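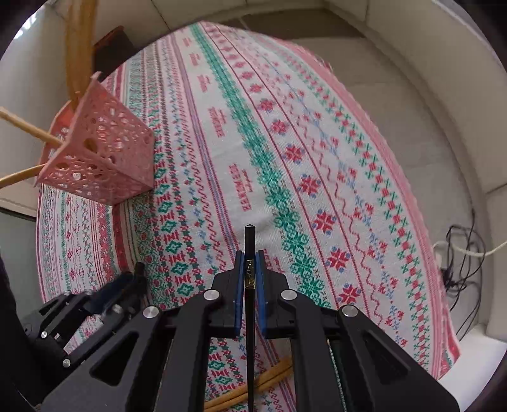
One black chopstick, held upright, with the wooden ones waiting their turn on the tablecloth.

Monday, 30 March 2026

I promised a few of you an update on the robotics club, and then I let most of the winter go by without writing one, so get yourself a cup of something because I have some catching up to do.

For anyone new, I'm one of the grown-ups who helps with the after-school club at Ketbridge. I came in knowing how to solder and how to order pizza, and everything else I've picked up from the kids. This year we entered the Betancur Challenge for the first time, in the tabletop class, which means no driving around an arena and no throwing balls into bins. You get a table, a set of household objects and a gripper, and your team has to show it can pick things up and put them where they belong.

The kids got to choose their own objects from a long list, and after a whole meeting of arguing (very good arguing, I was proud of them) they went with chopsticks. I would have picked sponges! A chopstick is thin, it rolls, and it tapers, so a grip that works near the top may not work at all farther down. But it scores 80 points if you can stand it up and place it in a holder, and one of our seventh graders had already done the math on that before I'd finished reading the rule sheet.

So chopsticks it is. The gripper has two fingers that stay parallel as they close, with blue rubber pads on the insides, and the pads have been most of our March. Our first set was cut from a bicycle inner tube and left black smudges on everything. The second set was softer and grabbed beautifully, but it would let the stick swing like a clock hand as soon as you moved. The blue ones came from a Kodix parts bag that had been in the cupboard since before my time, and everybody agrees they're the nicest so far, though we did go through a lot of glue learning how to put them on straight.

My favorite discovery belongs to the quietest kid in the group. The black chopstick has a little gold band on it with a raised design, and she started using it as a target, lining the pads up with the band each time so that every try began from the same spot. Up to then we had all been grabbing wherever looked good and then wondering why our results were all over the place. Now the practice sheet has a column for where the grip was, and the plain wooden chopsticks are getting a ring of pencil to match.

The tablecloth deserves a word too. It's white with bands of red, green, pink and light blue, stars and diamonds and zigzags and red lettering, and it's a far cry from the plain gray mat we practiced on in the fall. The rules say the surface at the event can be anything the judges like, so the kids wanted the busiest cloth we could get hold of. A patterned cloth also has some give to it, and it took them a few meetings to get used to coming down gently — there is a difference between picking up a chopstick and picking up a chopstick plus a pinch of tablecloth.

The pink container with all the round holes is our holder for now. It's about as forgiving as a holder can be at the top and not forgiving at all on the sides, where a tip that comes in low can poke right through the holes. I thought we should swap it for a plain cup. I was outvoted, loudly, on the grounds that practice ought to be harder than the real thing.

Next up is the regional day in Cuvetgate in April. We've set ourselves a goal of 200 logged tries before then, and the bus is booked, and the T-shirts are a shade of green that I'm told I will learn to love. If you have spare chopsticks at home, any color, any length, please send them in with your kid. We can use odd ones.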